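Work under the second period of the grant continued on the dish rack loading task: light kitchenware, a small wire rack, and a bare worktop of the kind found in the shared kitchens at Wencombe. Reporting here covers October. The item list was frozen at the end of the previous period and has not changed.

2.1 Test items

The working set is kept small on purpose. It consists of a white cup with a handle, a long wooden utensil, two light-blue spoons of the same size, and the white wire rack. The rack is narrow and takes very little at one time. Earlier trials with the larger Givano rack showed that spare space hid most placement faults, and that rack has been retired.
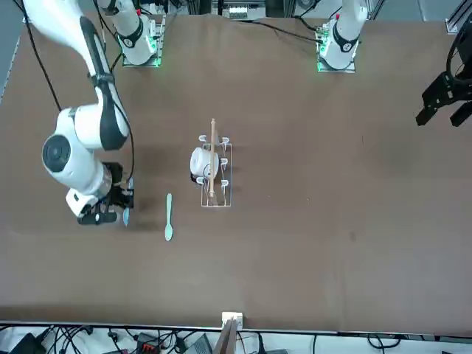
Page 3

The cup is placed on its side in the rack. Upright placement was dropped from the procedure in the first period after repeated tipping. With the cup on its side, the wooden utensil can be laid lengthwise, and contact between the two is accepted as long as neither leaves the rack. The utensil is longer than the space available to it and some overhang is allowed. The written procedure now says this plainly; the earlier wording, "fully contained," could not be met with this item.

2.2 Trials completed

A total of 184 trials were logged against the procedure. Of these, 40 were run with the cup and wooden utensil already in the rack and only the spoons left to place. The remainder began with all items on the worktop.

Spoons account for most of the recorded faults. In 47 trials at least one spoon was placed in the rack and then slid out or came to rest across the top wires. The spoons are light and their handles are slender, so a small error in angle at release is enough. Cup faults were few and all of one type - handle caught on a wire during placement.

Start positions for the spoons were marked in chalk until the middle of the month. The marks rubbed off and were replaced by a printed card, which is laid down, used to set the spoons, and taken away before the trial begins. Setup takes slightly longer with the card. Trials before and after the change are kept in separate sheets and should not be pooled without checking the start position column.

2.3 Layout of the worktop

Everything not in use is cleared before each trial. The rack stands toward the middle with its long side running away from the operator position, and the loose spoons go to the right of it.
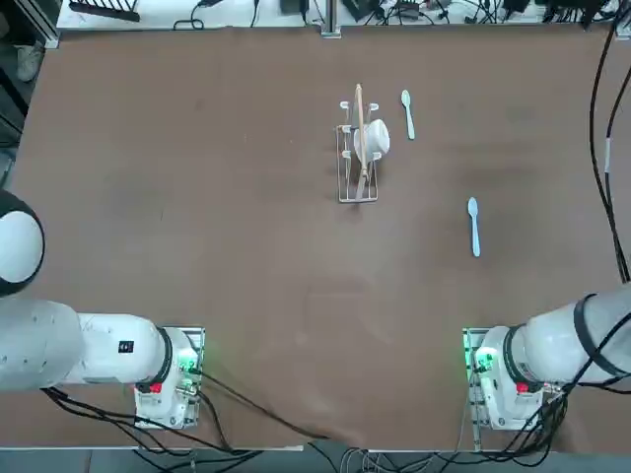

A second layout, with the spoons on the left, was planned for this period and has been moved to the next. The reason is staff time only; no new items or changes to the rack are needed.

2.4 Purchases

One replacement set of spoons was ordered from Skello and charged to consumables. A quote for spare racks has been requested from Gulyás and had not arrived at the time of writing. If the price is above the line in the approved budget, a transfer from travel will be requested separately.

2.5 Open points

3 points are carried forward:

Definition of a completed spoon placement. The present text does not say whether a spoon resting on the cup counts. Hortensia Zapata is drafting a revision.

Wear on the worktop surface. Light scuffs are present. No effect on results has been recorded, and the surface will stay in use.

Order of loading. Cup first, then utensil, then spoons is the only order tested so far - the alternative order is scheduled after the second layout.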